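Against the deep bin

Most small workshops and back rooms in this country own at least one deep metal bin, and most of them use it badly. I have fitted out stockrooms for 12 years, first for hire shops and lately for community sheds, and my view has hardened over that time. A deep open bin is a poor place to keep mixed small goods. It should be used for bulk items of one kind, or it should be taken off the bench.

The case for the bin is easy to state. It is strong, it does not mind being dropped, and it will outlast the shelving. A steel bin with sloping sides can be wiped out in one pass, and small items slide toward the floor where a hand can find them. Jhun Cruzado, who taught me most of what I know about storage, kept his in service for decades and would not hear a word against them. He used them for bolts, one size to a bin. On those terms I agree with him.

The trouble starts when the bin becomes the place for whatever has no other place. I went through the fit-out at Soriano in January and found 49 separate items in one container, none of which belonged with any other. Verna Montoya, who runs the counter there, told me the bin was useful because it was quick. It was quick to put things in. Getting a particular thing out took long enough that staff had started buying duplicates. 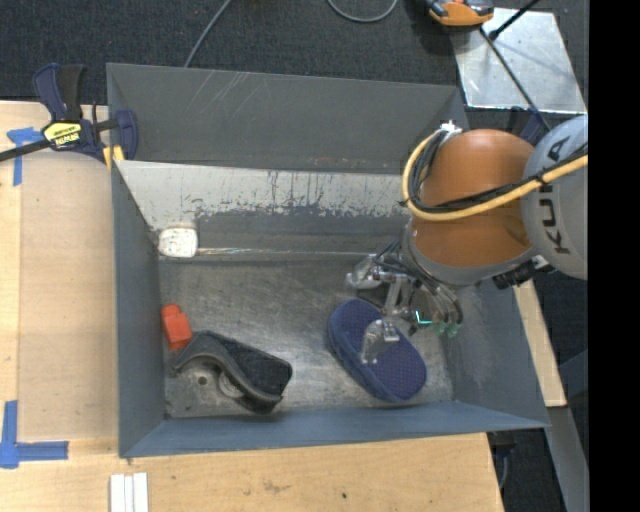

Depth is the first fault, and it is a fault even when a bin is nearly bare. The walls throw the floor into a different light from the bench, and anything dark is harder to read against grey metal than it would be on a pale shelf. A black and dark grey piece with a wavy edge takes a second look before its outline is clear. A bright red-orange block of plastic can be picked out at once, though it stands right up beside the wall. Colour is doing the work that the container should be doing. If the stock is mostly black, grey or navy, a grey bin is the wrong colour for it, and a cheap pale liner will help more than another lamp.

The second fault is the surface. Bare or worn metal is hard on soft goods. Scuffed floors and chipped walls are normal in a bin that has been used properly, and I would not reject one on that ground for castings or hose fittings. I would not put padded cases or anything with a fabric face in it. Grit collects at the foot of the slope and ends up in the weave. At Driston they lost 10 equipment pouches this way before anyone checked the bottom of the container.

The third fault is the lack of any fixed position. Sloping sides encourage things to travel when the bin is moved. A square item will usually settle against a wall, a curved one will rock, and a flat oval one will slide under both. Paraskevi Zervas has argued to me that this is a matter of discipline, and that a careful person can keep an open bin in order. She can. The next shift cannot, as they did not see how she left it.

My recommendation is plain. Keep the deep bin for a single kind of item that is heavy, hard and needed by the handful. For mixed goods, use shallow trays with 3 dividers, a pale base and a label on the front edge. The tray should be no deeper than the tallest thing in it. Where a bin must stay on the bench for want of money, fit a liner – rubber or felt will do – and empty it completely at the end of each month, onto a table, so that everything in it is seen.

Ataahua Rakena has put the trays in at Comico and kept one bin under the bench for offcuts. I would have put it nearer the saw.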